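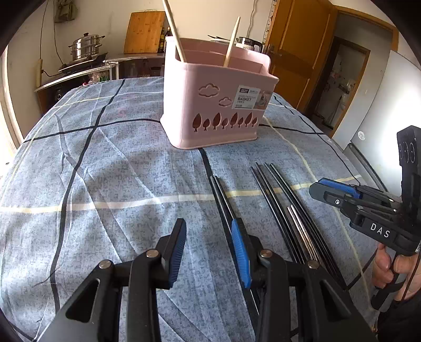

October, the open day at Edadano

Back home with sore thumbs and my shoes off, so I'm writing this down before I forget half of it. I finally went to the Edadano open day! I'd been putting it off since spring, and then the Pramwood bus changed its times and I had no excuse left.

I was expecting a big hall with arms swinging around behind glass. There was one of those at the Stindeck building (I stood in line for it, more on that later) but the part I liked best was the hand-held grippers. You hold one in each hand and do a chore, and the robot people use it to teach a machine how the chore goes. The chore was chopsticks. They were laid out on a checked bedsheet, black ones and a couple of silver metal ones, and there was a pink basket to put them in. It sounds like nothing. Try it!

The gripper has two jaws with blue ridged pads, and you'd think that would make it easy, but a chopstick is thin and the sheet has creases in it, so I kept pinching up a bit of cloth along with the stick. The metal ones were worse for me. They slid and turned and I dropped the same one 5 times while a little kid behind me sighed very loudly. Then I got it in and felt like I'd won a medal - I may have cheered.

The woman running it said they want 650 tries of this one chore before they move on to spoons. 650! I did three and my hands were tired. She said slow and clumsy was fine as long as I didn't stop halfway, which made me feel better.

After that came the line at Stindeck, forty minutes for a big arm that stacked boxes. Impressive, I guess, but I couldn't touch anything. Lunch was a cheese roll from the Ellery cart and it was dry. I bought a second one anyway.

I signed up for the next session, so I have to call them back in the morning. The number's on the back of my bus ticket, and the ticket is in my coat pocket, I hope.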